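How Does a Town Buy a Robot?

For readers from 8 to 12 years

When you want a new bicycle, you look at the price and you count your money. A town or a school does the same when it wants a robot, but the counting takes longer. On this page we follow the people of Cistiddale, who wanted a robot for the snack room of their sports hall.

First comes the job

Many people begin with the question "Which robot is the nicest?" It is better to begin with "What should it do?" In Cistiddale they wrote the job on one sheet of paper: the robot takes a drink from the cooler and gives it to the visitor. It does not cook, and it does not wash the floor. A short list like this one saves a lot of money, for every extra job needs extra parts.

What does the price include?

The hall got offers from two companies, Rerkus and Petek. The Petek arm was cheaper. But an arm alone can do very little. You also need the gripper, which is the hand of the robot. You need cables, a computer, and somebody who teaches the robot its movements. When all this was added, the two offers were almost the same.

The small things have prices too. A pair of soft finger pads costs 80 dollars, and the pads become thin with use. The hall decided to buy two pairs in the first year. This is called a running cost — money you pay again and again, like food for a dog.

Buy or rent?

Robots can also be rented. Rerkus asked 1150 dollars for one month. That is a lot for a snack room! Still, the hall rented the arm for March only, to try it before buying. If you rent first, you can find out what you forgot on your list.

They had forgotten the cooler. The old one had a heavy door, and the drinks stood close together. A person can push two cans apart with a thumb. For a robot it is much harder, so each drink should have a little free space. The hall had to add 604 dollars to the plan for another cooler with a glass door and trays.

Measure before you pay

A robot arm can only reach so far. Before you buy, you must measure how high the top shelf is and how deep the cooler goes. Also the gripper must open wider than the thing it takes. A can and a water bottle are not the same shape, and the fingers have to manage both.
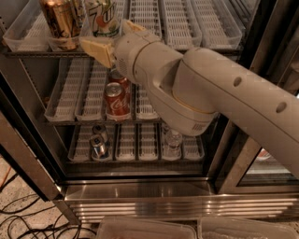
Photo: Grotau Picture Desk

Look at the two flat fingers near the 7UP can. They are open, one on each side of it. Do you see how the white trays keep the drinks in rows? Many of the trays are empty, and you can find a bottle of water on the bottom shelf.

The money plan

A money plan is called a budget. You write all the costs under each other: the arm, the gripper, the pads, the cooler, the lessons for the workers. Then you add one more line with the name "surprises". The hall put some 64 dollars a month in this line. If no surprise comes, the money stays for the next year.

Try it yourself

Choose one job at your school that a robot could do. Write what it must lift, how high it must reach, and what you would have to buy besides the robot. Then ask an adult to guess the prices with you.

Words to know

Gripper: the part of a robot that holds things.
Budget: a plan for how to use money.
Running cost: a cost that comes back every month or every year.

Page last changed: Jun 25, 2023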